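The Gray Cloth Pages, part 3

Welcome back, cloth people! If you're new, this is the corner of my site where I keep everything to do with plain gray cloths: buying them, washing them, folding them, and losing them behind the dryer. It started as one page in February and now it has its own menu button, so clearly I have a problem (my sister-in-law Tracey Haworth has other words for it).

Part 1 was all about choosing a gray. Part 2 was the washing, and thank you to everyone who wrote in about vinegar. I read all of it and I still don't like the smell. This time I'm on to folding, my favorite bit by a mile, and I've got plenty to say about tables too.

So, the table first. I fold on bare wood, always have. I tried a towel underneath for a while, as Chelsea Pearce suggested, and the cloth clung to it and came out crooked every time I pulled a corner over. On a plain top it slides, and you can square up the edge with the side of your hand. A reddish-brown wood is lovely with gray on it, too - you can see straight away where one layer stops and the next begins. On my old white table I was always squinting!

I do brush the top off before I start. Crumbs, fluff, little pale bits of who knows what, they all find their way into the middle of a fold and then you feel them through the stack. A dry hand does it. If I skip it I'm always sorry. 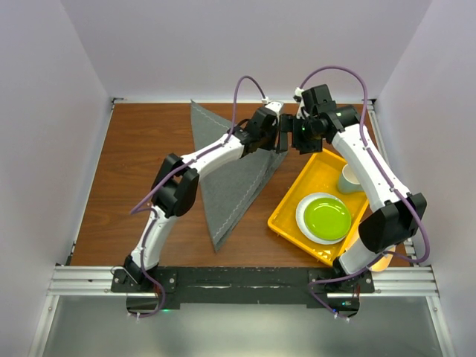
My usual fold goes like this. Lay the cloth out and smooth from the center toward the corners. Bring the far edge down to the near one, smooth again, then side to side, and once more if it's going in the narrow drawer. Dean Mottram swears by folding in thirds, and he sent me a very long email about it, with diagrams. I gave it a fair go with 12 cloths. They do stand up nicely in a basket, I'll give him that, but my thirds wander and by the end of the pile I had a sort of staircase.

I-hsuan Su asked whether I iron first. No! Well, once, for a holiday lunch, when I was using them as napkins and wanted to look like someone who irons. The rest of the time I shake them hard by two corners when they come off the line and leave it at that.

For anybody keeping track of brands, most of mine are the Enach ones and I have a few Goodall that I bought on a trip. The Goodall are thinner and fold flatter, the Enach are cozier to dry a bowl with. I keep 20 in the kitchen drawer and the rest upstairs. The thin ones go on the bottom, otherwise the whole pile leans to the left and slumps over when you shut the drawer.

Oh, and the visitor counter went past 1,915 this morning while I was having my coffee! I really did not think that many people wanted to read about this, so hello to all of you, and especially to Zdenka Trajkovski, who has left a comment on every single page so far.

Part 4 will be stains. I've been saving up a beet one.

Back to the Gray Cloth Pages
Leave a comment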